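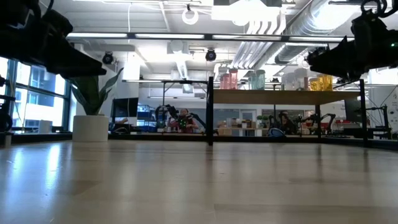
Jirnetti quoted us $1,691 for the "complete bench frame kit" for a two-arm station, arms sold separately. I don't buy the word complete. A working bench needs the posts, the crossbar, a long light fixture and cameras overhead, and the quote lists only "frame and hardware." Has anyone paid that price and been done paying?
Posted by trirus_bench

clomulden7
I wasn't. Lighting and camera mounts came to another $515. Get every part listed by line.
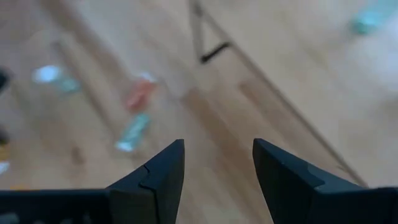 Are spare gripper fingers worth budgeting for?
One set per arm. I'd skip the service plan, which reads like a brochure.

birhane_shop
Kits are all overpriced, build your own.

oldquote52
Building your own is fine if your hours are free. Mine aren't.

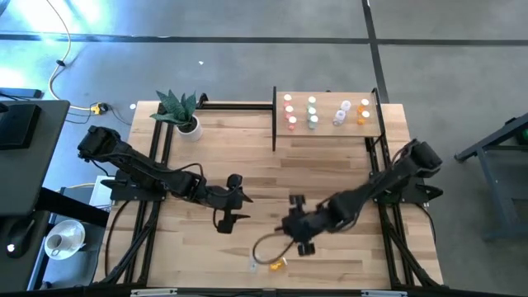
How much floor space should we plan for?
Measure the table, then add 52 inches on the side where people walk. The vendor drawing leaves out cables and desks, so don't trust it.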